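Last updated: 11/24/18

By Radwa Benkirane

Up the Bredgate mast on open day

I've wanted to get inside the Bredgate transmitter tower ever since I moved to Dranby, and in July they finally let the public in! You can see the thing from my kitchen, 575 feet of concrete and steel with a red light on top, and until now the closest I'd been was the fence.

Groups were kept to 4 people, so there was a wait at the gate (bring water if you go). I went up with my neighbor Rachid Naciri and a couple from Zavau who collect towers the way other people collect lighthouses. Our guide was Michalis Chrysikopoulos, an engineer who has worked on the antennas for years and answered every question we threw at him, even mine about lightning.
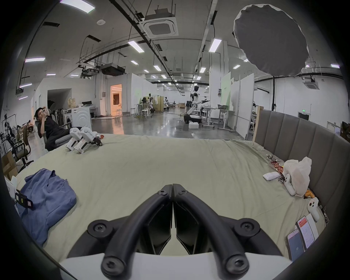
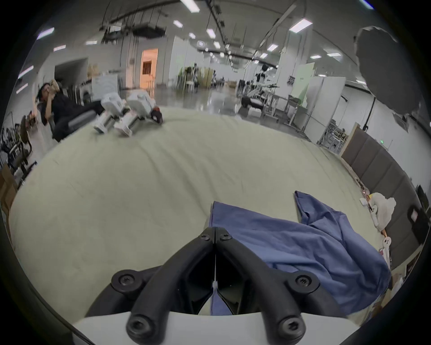
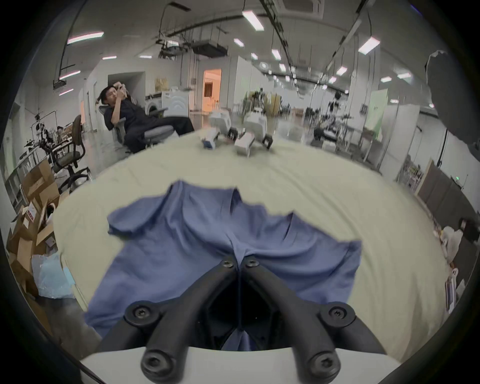 The elevator holds two visitors and the guide, and it rattles. It stops well short of the top, and then you climb 100 steps inside the shaft to the old observation gallery. My legs were shaking, but what a view - the whole river, both rail lines and the hills past Zavau. The restaurant up there closed before I was born, though the curved counter and the brass coat hooks are still in place, and I loved them.

Back on the ground, don't skip the equipment hall. One of the original Ingvarsson transmitters is there with its doors open, and it hums when Michalis switches on the demonstration panel. Rachid had to be dragged away from it.

Buses from Dranby station stop right by the gate. Wear flat shoes, and ask to see the guest book in the lobby.

Contact: Radwa Benkirane | Copyright 2018 | Back to top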